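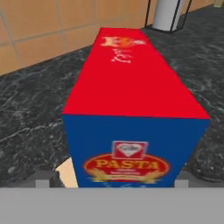
About Stimik

Stimik is a small research company. We study how robots learn to pick up and move ordinary household things, and we do most of this work in simulation before any real arm is switched on. Our customers are makers of robot arms and a few companies that run kitchens and small warehouses. We also publish what we find, including the results which did not please us.

The company was started by Spyros Begović, who before this was writing control software for packing lines. On a packing line every box arrives in the same place and with the same side up. Spyros wanted to work on the opposite case: the kitchen counter, where a box of pasta can lie at any angle, next to a roll of paper or a cup, and the light is different in the morning and in the evening. He is still our research lead and he still writes code, mostly before lunch.

What we work on

Our main subject is grasping from the robot's own view. In many laboratories the camera is fixed above the table and sees everything from one good place. We put the camera near the hand. The robot then sees what it is about to hold from close by, with its own fingers in the picture, and it must decide from this view where to close them.

There are good reasons for this choice and also some difficulties. A camera near the hand does not need to be measured against the room each time somebody moves the table. It also gives a large view of the object at the moment when details matter most. On the other hand, the gripper hides a part of the object, and a long object seen from one end looks much shorter than it is. A box lying lengthwise away from the hand is a typical hard case for us. The near end can be seen well, the far end is small, and a method that trusts the picture too much will guess the length wrongly and plan a bad lift.

Our method

The method we use today is called Brorkell inside the company, and we have kept the name in our papers. It has two stages.

In the first stage, a network looks at the camera picture and proposes places where the fingers could close. It does not know the name of the object. We tried for a long time to recognize the object first and then look up how to hold it, but this broke each time a product changed its packaging. Now the network learns from shape, edges and the position of the fingers, and the print on the package is treated as something which may be there or may not.

In the second stage, a smaller network follows the motion while the hand comes closer. It corrects the path in small steps. If the object appears to be turning, or if the distance between the fingers and the side faces becomes unequal, the hand is moved sideways before it closes. We found that this second stage is worth more than we expected. In our earlier work we had put almost all our time into the first one.

To teach both stages we use a simulator with kitchen counters, shelves and tables. The materials are changed from one training run to the next: stone with veins, plain wood, tiles of several colors on the wall, matte and shiny surfaces. We change the camera position slightly too. The purpose is that the network should not become attached to one kitchen. In our first year it did exactly this. It worked very well on a light counter and almost never on a dark and glossy one, and we needed several weeks to understand that it was using the contrast between the box and the counter as its main guide.

One result in more detail

The question we are asked most often is how much of the learning in simulation survives when the method is moved to a real arm. Our answer comes from a test we call Dewan, after the name of the folder where it began.

In Dewan we train two versions of the same network. The first one sees only simulated counters with fixed light and fixed texture. The second one sees the same objects and the same motions, but the light and the textures are changed all the time. Then both are given the same 50 grasps in simulation and the same 50 grasps on a real arm, with boxes that were not used in training.

In simulation the two versions are hard to separate. The first is even slightly better when the test counter resembles the one it was trained on. On the real arm the order is reversed, and the difference is large enough that one can see it by standing next to the robot for a short time. The version trained with fixed textures comes down beside the box, or closes on one corner. The other version makes mistakes too, but they are mostly of a kind we can repair: it closes a little too near the end of the box, and the free end drops during the lift.

We want to be careful with this result. All the objects in the test are boxes with straight sides. Bags, soft packs and transparent containers were not included, and we know from separate trials that transparent containers are still a serious problem. The test also uses one type of gripper with two parallel fingers. We do not claim that the same would be found with a suction cup or with a hand of many fingers.

We also do not know yet which part of the change helps most. It may be the light, it may be the texture of the counter, it may be both together. A longer study on this is in progress. It is slow work, as each condition needs its own training and its own day at the arm.

How we handle our data

Each training run is stored with its settings, the version of the simulator and the pictures the camera saw. When a grasp goes wrong, somebody in the team looks at it — a person, with a cup of coffee — and writes a short note on what happened. These notes are kept together with the run. This habit was suggested by Spyros in the beginning and some of us found it old-fashioned. Today it is probably the most used part of our archive. When a new colleague asks why the camera is tilted as it is, we can open the notes and show the grasps that led to this decision.

We keep the rendering of our scenes simple on purpose. Small text on packages is often blurred, and the fingers have simple block shapes. More beautiful pictures are possible, but they take longer to produce, and up to now we did not find that they make the grasping better. If we find this later, we will change it and we will write about it.

Prestard, our test kitchen

Beside the office we have a room called Prestard. It has one arm on a heavy stand, a length of counter, two shelves and windows that we do not cover. The windows were a subject of discussion. With curtains the results are more regular, and without them they are more honest, so the curtains stay open and we write down the weather.

Partners may book Prestard for up to two days and test their own objects there. Please send us the sizes and weights before you come. We can accept objects up to the width our gripper opens, and nothing that leaks. Glass is possible if we have talked about it first. Visitors get the recordings of their own tests, and we keep a copy only when this is agreed in writing.

Working with us

A usual project begins with a conversation of 60 minutes, without cost, in which you tell us what the robot should hold and where. After it we write a short letter, saying whether we think our method fits. Sometimes the letter says no. If your objects always arrive in the same position, you do not need a learned method, and a simple mechanical solution will be cheaper for you and easier to maintain.

When we do start, the first step is to build your objects and your surfaces in our simulator. For this we need measurements and some photographs taken in normal light. The second step is training, and the third is a test on our arm or on yours. At the end you receive the trained networks, the settings, the failure notes and a report in plain language.

Students are also welcome. We take interns for six months, preferably people who are near the end of their degree and who like to work with both code and machines. You do not need to have published anything. We ask for a short piece of code that you wrote yourself and a few lines about something in it that did not work at first. Interns have their own research question, and their names go on the paper if there is one.

The working language of the office is English, which for most of us is the second or the third language. We try to write simply and we correct one another without ceremony. If you find a mistake on these pages, in the language or in the science, please write to us through the contact form and we will correct it.

Page last revised: 21 June 2019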